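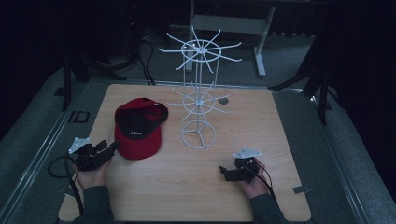

White wire spinner and the red cap, on the small table.

Friday, Ghazala Cheema
Workshop notebook, display bench

Search the notebook Go

The little spinner is my favorite thing on the bench this week. It's for the Wastlow counter job, and I had half expected something flimsy, but I've been fiddling with it all morning and I really like it! Ring base with three spokes, a pole up the middle, a narrow cage of thin wires around that, then two tiers of hooks, one partway up and the other at the top. Very plain, very tidy. The hooks fan out like wheel spokes and the tips turn up a bit, so whatever you hang on them has a fighting chance of staying put.

The question from Wastlow is whether it can carry caps as well as the small stuff (key rings, luggage tags, the Minhas lanyards). They sent the red cap over for us to try. My first thought was no way, a cap is far too wide for hooks this close together. Then I stood and looked at it for a while and changed my mind, or half changed it. A cap hung by its back strap only needs one hook. It's the brim that takes up the room, and on the top tier the brim would have open air under it.

Things to try, in this order:

- Cap on the top tier by the strap, brim down. Give it a slow turn and see if it swings out.
- Same again with a second cap directly opposite, to see how much the balance improves.
- Caps up top, lanyards below. I'm most excited about this one. If the brims hang clear of the lower hooks we have the whole layout.
- Cap on the lower tier, just so we can tell Wastlow we tried it.

Weight is what I keep coming back to. One cap on one side of a tall thin stand is a lot of lean for a base like that. Martim wants to put a steel disc under the ring, and I'd like to see it bare first, because the open ring looks so nice and light on a wood top. If we do need ballast, there's a box of the Ukurow discs on the shelf by the door, job number 334 on the lid. Please put the lid back on afterward, the felt pads get everywhere.

Cap note: leave it upside down on the bench when it isn't on the stand. The crown keeps its shape better for me that way, and the label on the inside band is easy to get at when we come to do the tags. Red against the white wire looks terrific, by the way. I was going to ask for a navy one for the counter mock-up and now I don't want to.

Still open: do we offer the stand in black? Kadport can coat either color, but they want 4 weeks for black and 2 for white. I vote white. You can see every hook, and the tags will read better against it.

Will write up the turning test on a fresh page.

Comments (3)

Martim Antunes
Fine, bare base first. But I'm bringing a disc over anyway and leaving it within reach.

Ghazala Cheema
Deal. Bring two felt pads as well?

Martim Antunes
Already in my pocket. Agree on the white. Can we try the cap by the brim too, just once? I know it's wrong, I want to see it.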